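The table that came home in the ute
Aslı Çetinkaya

I never meant to become a pine person. Pine was what you had as a student, right? It dented if you looked at it sideways, and everyone I knew was saving up for something darker and more serious. Then in July I drove out to Altesard for a set of chairs, came back with no chairs and a table, and I've been boring my friends about it ever since.

It cost me $230, plus $40 to the bloke who helped me get it on and off the ute (worth every cent, the stairs at my place are a nightmare). My sister reckoned I should stain it walnut. My neighbour offered me half a tin of white paint. I said I'd think about it, and then I sat down with a cuppa and had a proper look at the top.
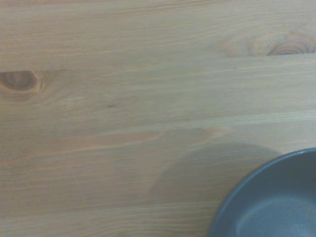 So no, I'm not painting it. I've become ridiculously fond of the knots. There's a big one with rings packed tight around a reddish-brown middle, and the grain bends around it the way creek water goes around a rock -- I catch myself following the lines with a finger while I'm on the phone. The smaller one is shaped like an almond. My nephew says it's an eye and won't eat his toast near it.

The colour has won me over too. I'd call it honey, with a bit of pink in some of the streaks, and it makes my dim little kitchen feel friendlier at breakfast. I did buy a tin of Werano wax, which I rub in with an old T-shirt for 30 minutes on a Sunday if the cricket's on. Coasters are compulsory now, even for family! The chairs, by the way, are still out at Altesard, and I'm still eating dinner on a piano stool.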